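Forum > Home and Workshop > Automation > Small chores

Can a machine tidy a desk yet?

Hafiz Wattimena

I keep the front desk of a small repair shop in Arnwood. Every evening there are pens lying on each flat surface, and I lose some 9 minutes to put them back. My cousin says a robot arm can do it already. I am not so sure. The job I mean is of this size, pens and a dish and a mesh cup:

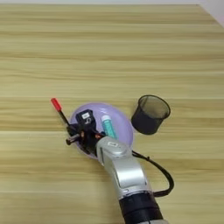
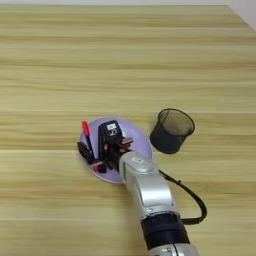 Is it possible today, without an engineer standing beside it? I would accept slow.

Flindenach

Slow you will get. I have worked with arms in a packing hall, and picking up one thing which lies always in the same place was solved long ago. Your pens lie differently every day, and this is the difficult part. A marker is thin and it rolls, and a mesh cup is light, so a small push moves it. In our hall we made 100 tries with loose screwdrivers and I was content with the result only after we put them in a tray first. But then a person must fill the tray - so you have won little.

I would ask any seller to show it with your own pens, on your own desk, on a normal Tuesday.

Tambunan

no. buy a bigger cup

Honden

I don't fully agree with Flindenach. The newer hands with several fingers are more patient with odd shapes than the old two-jaw type. For one desk, though, the price makes no sense to me. If you had also boxes to sort or shelves to fill at night, I would think again. Please write what your cousin has seen, maybe it was a demonstration only.

Filed under: robot arms, tidying, small shops

Related
Which floor cleaner for a workshop with metal dust?
Folding towels by machine, has someone tried?
Automatic label printer stops after 500 labels
Arm or conveyor for a bench of two metres?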